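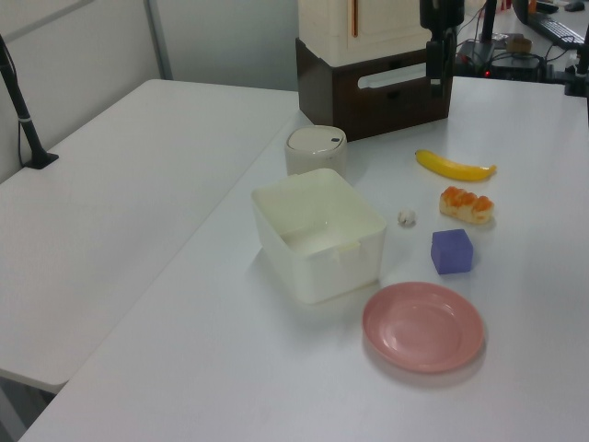 When does the planner need a new scene snapshot?
A new snapshot is needed whenever an object has been added, removed or shifted by hand after the last one was accepted. The planner works only from the accepted snapshot and does not look at live camera data while it computes a path.

Section 5. Setting Up Perception and Planning for Tabletop Tasks

5.1 Purpose of this section

This section explains how to register a table surface, build an object list and produce a first motion plan in Rutelar. It applies to single-arm and two-arm cells that use one fixed scene camera. Cells that use a wrist camera only are covered in Section 8.

The operator should have completed the installation steps in Section 3, including the connection test for the Drivcombe arm controller. The controller must be in Hold mode until step 4 of Section 5.5.

5.2 Registering the table surface

1. Open the Surfaces panel and select New Surface.
2. Click four points on the tabletop in the camera view, well inside its edges. The order of the points does not matter.
3. Select Fit Plane. The fitted area is shown in green over the camera view.
4. Check the residual shown under the view. A value of 3 mm or less is acceptable.
5. Enter a name for the surface and select Save.

Note: Where two tables stand side by side, register each one as its own surface, even if they are the same height. White tables that meet at a seam are often fitted as one plane. The planner will then allow placements across the seam, where a small step in height can tip an object over.

Note: Pale, glossy surfaces may leave gaps in the depth data. If the green area has holes in it, raise Depth Averaging from 5 to 8 exposures and repeat step 3.

5.3 Building the object list

Rutelar matches what the camera detects against a list of object classes. Only listed classes can be picked up. Everything else detected above the surface is treated as an obstacle.

1. Open the Objects panel and select Import Classes.
2. Choose the Skodley household set or load a class file of your own.
3. Select Detect. An outline and a label appear over each object found.
4. Confirm each label, or select the correct class from the menu.
5. For each confirmed object, set Role to Pick, Receive or Fixed.
6. Select Accept Snapshot.

Typical roles for a kitchen-style layout are as follows.

Toy banana: Pick
Toy bread roll: Pick
Purple cube: Pick
Pink plate: Receive
Open storage box: Receive
Drawer unit: Fixed

The open storage box is a common source of error. Thin or partly see-through plastic walls may be missed by the depth sensor, and the box is then stored as a flat patch on the table. Open the object's properties and confirm that Wall Height is greater than zero. If it is not, type in the measured height and select Lock Geometry.

An object that stands behind another from the camera's side is marked Partial. A Partial object keeps its Fixed role until its full outline has been seen. Move it clear by hand, then repeat steps 3 to 6.

Very small objects fall below the default detection size. To include them, lower Minimum Cluster Size, which is set to 1000 points at installation. Low values increase the number of false detections near table edges and cables.

5.4 Marking keep-out zones

1. Open the Zones panel and select Add Zone.
2. Draw a box around every camera stand, mounting pole and clamp within reach of the arm.
3. Add one zone for any keyboard, cables or control equipment behind the table.
4. Set Margin for each zone. The Lam planner adds this distance on all sides.
5. Select Save Zones.

CAUTION: Keep-out zones are a planning aid. They do not replace the speed and reach limits set in the arm controller, and they have no effect when the arm is moved in Manual mode.

5.5 Producing and checking a plan

1. In the Task panel, choose one Pick object and one Receive object.
2. Select Plan. The Lam planner returns a path or an error code.
3. Select Preview and play the path from start to finish. Check the clearance at the rim of the receiving object.
4. Clear all hands from the work area and change the controller from Hold to Run.
5. Select Execute at Reduced Speed.

If error P-5 is returned, no grasp was found for the chosen object. Check the class label first, then the gripper width in the tool file. If error P-8 is returned, the path crosses a keep-out zone. Reduce the margin only after measuring the true clearance at the table.

CAUTION: Do not move objects by hand while the controller is in Run. Return it to Hold, make the change, and accept a new snapshot before planning again.

Section revised October 17, 2025.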